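Irnia Supplier Guide
Section 3: Setting up your hire profile and sending your first quote

Welcome to the good part! By now your company account has been approved and you have a login, so everything from here is about getting your machines in front of the people who need them. Set aside an hour, make a tea, and have your fleet list and insurance papers to hand.

If you looked after your listings on the old Kurian system, please read this section anyway. The quote screen has changed a lot (we think you'll love it) and the depot settings have moved.

3.1 Add your depots

1. Log in and choose My Business, then Depots.
2. Press Add Depot and type the postcode. Irnia fills in the rest of the address, but check it, especially if your yard shares a gate with another firm.
3. Set your travel area. You can draw it on the map or enter a distance in miles.
4. Enter your opening hours, plus an out-of-hours number if you have one.
5. Press Save. The depot turns green in the list when it is live.

Note: Each depot has its own travel area. If you have a yard in Plundthorpe and another in Irodden, you'll want to draw both, and it's fine for them to overlap – the buyer only sees one quote from you.

3.2 List your machines

1. Go to Fleet and press New Machine.
2. Pick the type from the menu. Start typing "dumper" or "telehandler" and it will jump to the right place.
3. Enter make, model, year and working weight. Weights go in kilograms, with no commas, so a small digger might be 2498.
4. Tick the attachments that go out with the machine as standard. Anything you charge extra for belongs under Add-ons.
5. Choose the depot where the machine is normally kept.
6. Enter your day rate and week rate, both without VAT.
7. Press Publish, or Save Draft if you want to come back to it.

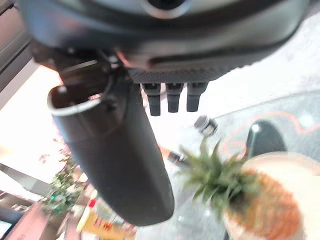

Got a big fleet? Skip the typing and use Bulk Upload. Download the blank spreadsheet from the Fleet page, fill in one row per machine and send it back through the same page. It will take up to 2000 rows in one go, and it's wonderfully quick. Ashraful Thambiah on our set-up team is happy to look over your file first if you've never done one before.

Caution: Don't change the column headings in the spreadsheet. Irnia matches on the exact wording, and a renamed column is left out of the upload without a warning.

3.3 Choose your job alerts

Alerts are how new work reaches you, so it's well worth getting them right.

1. Open Settings, then Alerts.
2. Tick the machine types you want to hear about. Only types you have published will appear.
3. Choose Instant, Hourly or Daily.
4. Add the email address of anyone else who should get a copy.
5. Press Send Test. If the test doesn't arrive, look in your junk folder before you ring us.

Dilani Kumarasinghe, who runs a two-person hire desk, told us she keeps Instant switched on for excavators and puts everything else on Daily. It's a lovely simple way to work if your phone already rings all morning!

3.4 Send a quote

1. Open the job from your alert or from the Jobs page.
2. Read the site notes right to the end. Access times, ground conditions and fuel rules are usually at the bottom.
3. Press Quote and choose the machine. Your saved rates drop in by themselves and you can change them for this job only.
4. Add delivery and collection as separate lines, even if one of them is free.
5. Set the date your quote runs out.
6. Write a short message to the buyer. Two or three friendly lines are plenty.
7. Press Review, check the total, then press Send.

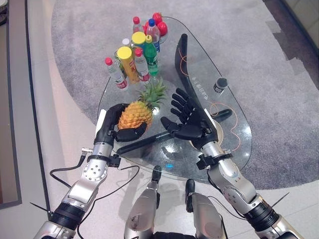 You can edit a quote as often as you like until the buyer opens it. After that, the Edit button changes to Offer New Price, and the buyer will see both figures side by side.

Caution: An accepted quote is a booking. If the machine is already out on another hire, withdraw your quote before the buyer accepts it. Go to Jobs, Sent, and press Withdraw.

Note: Buyers may ask for your insurance certificate before they accept. Upload it once under My Business, Documents, and it will go out with every quote. Certificates that run out in January should be replaced before the Christmas break, as checks on new papers take up to 3 working days.

3.5 If you get stuck

The Help button at the top right of every page opens a chat with the supplier team. Shahnaz Paul and Tharindu Siddiqui look after new accounts, and they can share your screen if you say yes to the pop-up.

Section 4 covers off-hires, damage reports and invoices.

Section last updated: November 26, 2025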